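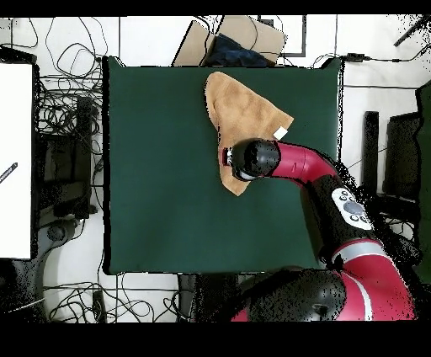
Tan cloth towel on a dark green mat, label at the corner.

Skosik Utility Towel, Tan
Item 698
Sold by Flurnus Textile Supply

Overview

The Skosik is a flat-woven cotton towel for kitchens, workshops and rental laundries. It is sold by the piece or in packs of 4, and in cartons of 100 to trade accounts. The yarn is ring-spun and dyed before weaving, so the color goes all the way through the thread and fades evenly. There is no surface coating and no softener in the finish. A new towel will not soak up water well until it has been washed twice.

Construction

Weave: plain, single ply warp, two-ply weft
Fiber: 100% cotton
Hem: double turned on all sides, lockstitched, bar tack at each corner
Label: white woven tag, sewn into the hem near one corner
Color: tan

The hem thread is cotton as well. Earlier stock used a polyester thread, which did not shrink with the cloth and made the edges ripple after hot washing. Stock with the cotton thread has a small "C" printed on the back of the label. The two can be mixed in service, but they should be washed and counted as separate lots if even stacking matters.

Washing and drying

Wash before first use, hot, with ordinary detergent. Do not use fabric softener. It leaves a film on the fiber and the towel will push water around the surface. Chlorine bleach can be used on the white Skosik but will strip the tan. Oxygen bleach is safe on both.

Most of the shrinkage takes place in the first three washes, and more of it runs along the length than across the width. Buyers who need a fixed finished size for a dispenser or shelf should wash a few towels and measure those before ordering by the carton. Tumble dry on medium, or hang from the short side. Flat ironing is possible at the cotton setting while the towel is still damp.

Wear

Akua Quaye, who looks after product testing at Flurnus, keeps a running wash log on each color. The tan lot now in the log went in last April. The first faults were at the corners, where the hem folds are thickest, and the body of the cloth was still sound when the corners were re-sewn. Towels used for grease or solvent wear faster and should be kept out of the general wash - solvent-soaked cloths must go in a lidded metal can and must not be put in a dryer.

Related items

Gedeck Terry Towel: looped pile, heavier, slower to dry. Better for hands, poor on glass because it sheds lint.
Appiah Glass Cloth: linen and cotton blend, thinner than the Skosik, sold in white only.
Skosik White: same cloth and hem as this item, undyed and bleached.

Ordering

Trade stock on hand at the last update: 3,370 pieces, tan. Orders placed before noon ship the same day. Single pieces and packs may be returned unwashed. Opened cartons are accepted back only if the towels are faulty, and the woven label must still be attached.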